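Helpers Wanted for the Kidadgate Migrant Workers' Advice Desk

Posted Jul 11, 2018

We are looking for people to sit at a desk in Kidadgate two evenings a month and help overseas workers make sense of contracts, payslips and agency letters. You don't need to be a lawyer. We have met plenty of people who think speaking loudly about justice is the same as helping, and we would like fewer of them.

The desk has been run by Érica Sales for six years. Last year it took 1,436 inquiries, most of them about unpaid overtime, withheld passports or injuries at work. We don't claim to have solved them all. Some got a phone number and a cup of tea.
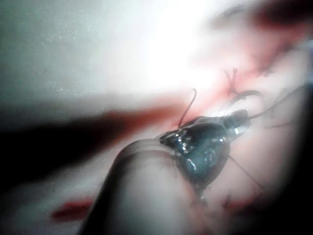
What you would do

Listen, write down dates and amounts, and fill in the claim form without improving the story. You will not give speeches. If a case needs a lawyer, it goes to Remo Benedetti in Fodville, who reads everything twice and sends half of it back. 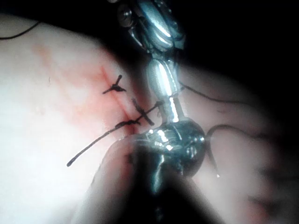 Training takes 20 hours, unpaid. We pay bus fare from Fodville and Holanda – keep your tickets. Tagalog, Portuguese or Nepali is useful, but please don't list a language you studied once in school. We will test it.

We can't promise a certificate, a reference after three weeks, or a photo with the mayor. People do ask. 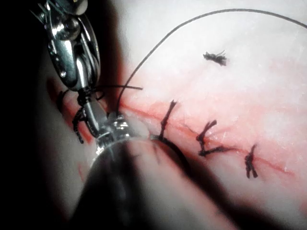

Five knots along the incision line, with thread looped at the instrument tip.

How to apply

Write one page on a time you helped someone with paperwork and what went wrong. Leave it at the Kidadgate desk by the end of October. We have room for eight people.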